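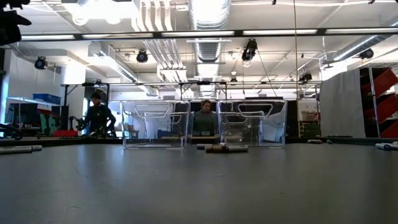
Bench automation at Prallulbridge: frequently asked questions

Issued by Workplace Systems, Fambridge. Applies to all staff who handle, sort or pack tubes and rolled stock. Last revised November.

What is being automated?

The transfer of cylindrical items from the bench into open-topped storage bins. The arm picks up an item, places it in the assigned bin and records the transfer. Inspection, labelling and dispatch stay manual.

Which items are in scope?

Cardboard and plastic tubes on the approved item list, which currently holds 626 entries. An item that is not on the list is handled by hand until Mehwish Rana has added it. Crushed tubes, tubes with loose end caps and anything wrapped in film are out of scope.

Will anyone lose their job?

No posts are being removed under this project. Three sorting posts have been regraded as cell operator posts, with the pay band published on the staff pages. Staff who did not want to move to the new role were offered packing or goods-in at their existing grade. Questions about an individual contract go to Liya Tefera in Personnel.

What does a cell operator do?

Sets out the bins at the start of a run, presents stock on the bench, clears faults and signs off the count at the end. The operator also decides when to stop a run. That decision does not need a supervisor's agreement, and stopped runs are not used in appraisals.

Do I need to be able to program?

No. Operators use the start, pause and recover screens only. Changes to pick positions, speeds or gripper settings are made by Adeel Dhanial or Faisal Pirzada. If you think a setting is wrong, enter it in the change log with the item code and the time.

How long is the training?

Two days at the bench, followed by 11 supervised runs. The runs need not be consecutive. Staff returning after an absence of more than three months repeat the second day.

Can I work at the table while the arm is enabled?

You may be at the table. You may not reach across the pick area unless the arm is paused and the pause light is steady. A flashing light means that a pause has been requested and motion has not yet ended.

What happens when the arm drops an item?

It stops and raises fault 2. Pause the cell, return the item to the bench, check it for damage and select Recover. If the same item drops again, take it out of the run and pack it by hand. Do not turn it round and retry; orientation faults need to appear in the log as they occurred.

Why do some tubes fail more often than others?

The usual causes are a glossy surface, a soft wall or a tube touching its neighbour. Leave a finger's width between items when presenting stock. Very light tubes can roll when the gripper closes, and a revised closing speed is under test.

Does the system record staff?

Position tracking covers the arm, the bins and tagged items. The transfer log stores item code, bin, time and fault number. It does not store the operator's name. Sign-off sheets do carry a name and are kept by the shift office.

Are there targets?

There is no individual target. The bench has a weekly throughput figure, which Carrillo uses to plan collections. It is set by Maxence Sabatier and was not raised when the arm came into service.

What if the cell is out of use?

Revert to the manual sorting sheet. Copies are in the shift office and the bin codes are unchanged. The Fekel stock system accepts manual entries until 18:00; later entries go on the next day's record.

Who do I contact?

Faults during a run: Faisal Pirzada
Item list: Mehwish Rana
Rota and training places: the shift office
Pay, grading and contracts: Liya Tefera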